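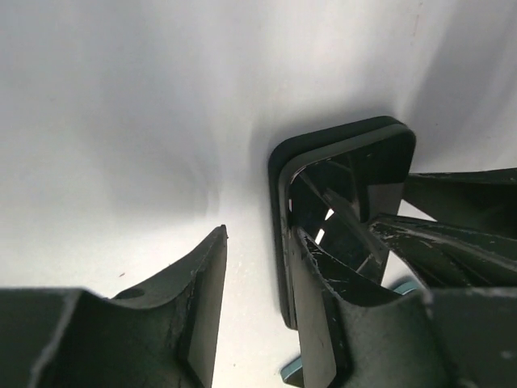
Four weeks without my phone in the bedroom

I gave this a try in March after a few of you wrote in about sleep, and I promised I'd report back, so here goes!

First, the setup. I bought a plain little alarm clock from Aoki (the shop on the corner by the bakery, they also fix zippers) for 19 dollars. It ticks. I did not think about the ticking when I bought it, and for the first 3 nights I lay there listening to it and feeling very sorry for myself. Then I moved it to the dresser, which also means I have to get out of bed to turn it off, so two problems sorted out at once.

The phone now spends the night in the kitchen, next to the bread box. I plug it in when I do the last dishes and that's it until breakfast. The first week I kept reaching for the nightstand anyway, mostly around the time I'd normally check the weather, then the news, then the weather in towns where I don't even live.
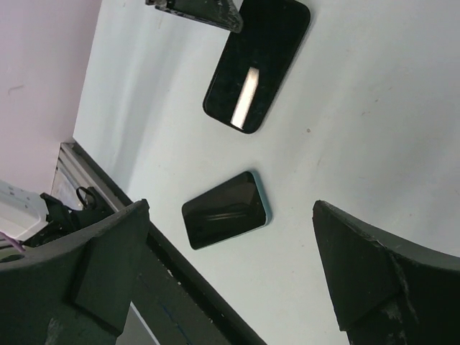
What did I do with all that time? I read! I finally got through the Grutach trail guide that's been under my bed since we moved, and now I badly want to walk the ridge part before it gets hot. I also started a paperback mystery that was so dull I was out cold by page 4 every single night, and I mean that as praise. If you want to borrow it, just ask.

Mornings are the bigger change for me. I used to be tired and grumpy before my feet hit the floor, and now I have coffee first and look at messages after. My sister says I answer more slowly. She's right and she'll live.

It hasn't been 100 percent. I cheated when we stayed over in Graltelura (one bed, one outlet, no kitchen) and again when I was waiting on a call from the dentist. And I do miss my rain sounds. A reader told me the Drorkent library lends out small sound machines, so I've put my name on the list for one of those.

If you're trying it too, write and tell me where your phone sleeps. Next time: I clean out the spice drawer, and some of those jars are older than my car.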